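Trestwood Housing Office
A thread on electrical load and kitchen safety for residents of the Hanitard and Zawadzka buildings. Please read it through if you cook at home during the winter months.

Our maintenance desk received 183 calls about tripped breakers last winter. Most came from kitchens, and most came in the early evening, when heating, lighting, and cooking are all in use.

The kitchens in both buildings were wired when a household owned a kettle and perhaps a radio. The circuits are sound and were inspected in September. They have a limit, however, and modern appliances reach it quickly.

Each kitchen counter is served by one 15 amp circuit. A kettle and a toaster oven running together will usually exceed it. The breaker then shuts off, as it is designed to do.

If a breaker trips, please turn off and unplug the appliances on that counter before resetting it. If it trips a second time, leave it off and call the maintenance desk. Do not hold the switch in place.

Extension cords are not permitted for any appliance that produces heat. This includes kettles, toasters, toaster ovens, slow cookers, and space heaters. Plug these directly into a wall outlet, one to an outlet.

Residents in Zawadzka have asked whether power strips with a built-in breaker are an exception. They are not. The house rules, page 8, apply to power strips of every kind.

Countertop ovens give off heat from the top, the sides, and the door. Keep paper towels, cereal boxes, and curtains well away from them, and follow the maker's instructions on the clearance needed above.
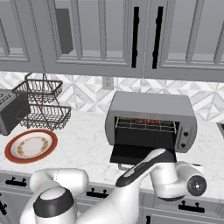
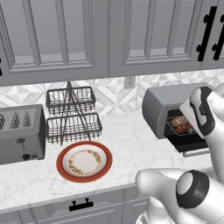 Crumb trays should be emptied weekly. Let the oven cool and unplug it first. Grease at the bottom of a small oven is a common cause of smoke alarms in both buildings, and each alarm sends a crew to the door.

On smoke alarms: please do not remove the battery or cover the unit while cooking. Open a window and run the exhaust fan. Residents whose alarm sounds during ordinary cooking may ask to have it moved farther from the stove. There is no charge.

Should a fire start inside an oven of any size, keep the door closed, turn the oven off, and unplug it if you can reach the plug safely. If the fire does not go out at once, leave the apartment, close the door behind you, and call 911.

The rewiring of Hanitard will proceed by floor, beginning at the top. Each kitchen will receive a second counter circuit. The work takes around 5 hours per apartment, and power to the kitchen will be off for that time.

The contractor, Floltden Electric, will leave a written notice at your door before the visit. Please clear the counter and the lower cabinets. Upper cabinets may stay as they are.

Refrigerators can remain plugged in until the crew arrives. Food will keep if the door stays shut. Residents who store medicine in the refrigerator should call the office ahead of the visit - we will arrange a place to keep it cold.

Zawadzka will follow once Hanitard is complete. We do not yet have a schedule for that building and ask residents not to book time off work until notices go out.

The office is closed on 25 December 2024. The emergency line will be answered as usual for loss of power, loss of heat, and water leaks. Requests for repairs that can wait should be left on the office voicemail.

Printed copies of this guidance are available in both lobbies, in large type on request.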